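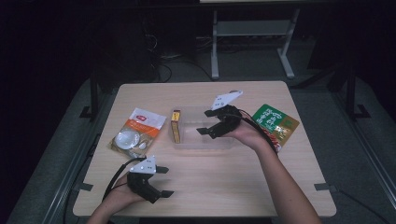
Una persona trabaja con dos pinzas de mano sobre la mesa de ordenación, con un recipiente de plástico transparente en el centro. Foto: Plestness

13/03/2026
Por Seraina Strebel, comunicación de Plestness

Plestness abre al público su taller de manipulación robótica de Lallano

La empresa Plestness celebrará en abril una jornada de puertas abiertas en su taller de Lallano, donde prepara sistemas de recogida y colocación de productos envasados para pequeños almacenes y comercios de alimentación. Los visitantes podrán ver el trabajo diario de las mesas de demostración, manejar ellos mismos un par de pinzas y hablar con el personal técnico. La entrada es gratuita, con inscripción previa.

Es la primera vez que el taller se abre a personas ajenas al sector. Hasta ahora solo lo habían visitado clientes y grupos de formación profesional, siempre con cita y en sesiones cortas. La jornada ocupará un día completo, dividido en turnos de mañana y tarde.

El recorrido empieza en la sala de mesas. En ella, los operadores realizan tareas sencillas con artículos de compra corriente: meter una caja pequeña en un recipiente, sacarla, cambiar de sitio una bolsa de aperitivos, apartar un paquete para dejar hueco. Lo hacen con una pinza en cada mano, de dos dedos cada una, y los movimientos quedan registrados. Con esos registros se entrena después el programa que controla los brazos del almacén de pruebas.

"La gente espera ver un robot y lo primero que se encuentra es a una persona sentada delante de una mesa, colocando cosas", explica Tuva Dahlgren, responsable de la sala. "Queremos que se vea esa parte, que es donde se va la mayor parte de nuestras horas. Un brazo que coge bien una bolsa ha salido de muchas bolsas cogidas a mano".

El archivo de Plestness reúne 3,000 secuencias de este tipo, grabadas en Lallano desde que se puso en marcha la sala. De ellas, 1,134 corresponden a envases flexibles, es decir, bolsas, sobres y paquetes de plástico fino. Son los artículos que más problemas dan, porque cambian de forma al cerrarse la pinza y no siempre ofrecen un borde por donde agarrarlos. Las cajas rígidas se resuelven antes, aunque las muy estrechas tienden a volcar si se sueltan a destiempo.

Tharun Pai, ingeniero de control, se encargará de la segunda parada. Mostrará en pantalla una secuencia grabada y, a continuación, el mismo ejercicio hecho por un brazo automático a velocidad reducida. El brazo trabajará dentro de un recinto cerrado y el público lo verá desde el otro lado de la mampara. Pai avisa de que habrá fallos. "No vamos a preparar una exhibición en la que todo salga a la primera. Si se le cae la caja, se le cae, y explicamos qué ha pasado y qué se hace con ese dato".

La tercera parada es el banco de ajuste, donde se revisan las pinzas, se cambian las puntas gastadas y se comprueban los cables. Lo atiende Joar Öberg, que llevará piezas sueltas para que se puedan tocar. También enseñará dedos descartados de versiones anteriores, algunos con el recubrimiento levantado por el uso.

Al final del recorrido habrá una mesa reservada para los asistentes. Cada persona podrá ponerse ante ella, coger las dos pinzas y repetir una de las tareas del taller con la ayuda de un operador. Se ofrecerán tres ejercicios de dificultad creciente. El último consiste en vaciar un recipiente de plástico y volver a llenarlo en otro orden sin apoyar las manos en la mesa. Las pruebas del público no se grabarán ni se incorporarán al archivo.

Los grupos serán de 10 personas como máximo y habrá 6 turnos a lo largo del día. La visita completa dura una hora y cuarto, incluida la prueba con las pinzas. Los menores de edad deberán ir acompañados por un adulto. El taller está en planta baja y tiene acceso sin escalones desde el aparcamiento. Quienes usen silla de ruedas pueden indicarlo al inscribirse para que la mesa de prácticas esté ajustada a su altura.

Uno de los turnos de la mañana se reserva a centros de enseñanza de la comarca. Los profesores interesados recibirán por adelantado una hoja con los contenidos de la visita y una propuesta de actividad para el aula. Las plazas se asignarán por orden de solicitud.

A primera hora de la tarde, Åsmund Sjöberg, director de operaciones, dará una charla breve sobre la implantación de estos sistemas en almacenes con poco espacio. Sjöberg presentará el caso de Kerkeck, distribuidora de alimentación seca que ha cedido una línea de preparación de pedidos para las pruebas de Plestness. En esa línea el brazo se ocupa de los artículos en caja y el personal conserva los envases blandos y los frágiles. La charla tratará también de los cambios que hubo que hacer en las estanterías y de los turnos de formación de la plantilla. Después habrá un rato para preguntas.

"Nos llegan consultas de negocios que no tienen una nave grande ni piensan tenerla", señala Sjöberg. "A veces la respuesta es que todavía no les conviene, y también se lo decimos".

La jornada coincide con la puesta en servicio de Løken, la nueva versión del programa con el que Plestness revisa y clasifica las secuencias grabadas. Hasta ahora los operadores anotaban al final de cada sesión qué intentos eran válidos. Con Løken la anotación se hace durante la propia tarea, y los intentos dudosos pasan a una segunda revisión. Los visitantes podrán verlo funcionar en un puesto situado junto a la salida.

Inscripción e información práctica

La inscripción se abrirá a comienzos de abril en la página web de Plestness, donde se publicarán el día definitivo y los horarios de cada turno. Se enviará una confirmación por correo electrónico con la hora de entrada. Se ruega llegar unos minutos antes y avisar en caso de no poder asistir, para ceder la plaza a quien esté en lista de espera.

Está permitido hacer fotografías en la sala de mesas y en la zona de prácticas. En el banco de ajuste se pide consultar antes al personal.

Los medios de comunicación que deseen acudir o concertar entrevistas con Tuva Dahlgren o Tharun Pai pueden dirigirse a Seraina Strebel, departamento de comunicación de Plestness, Lallano.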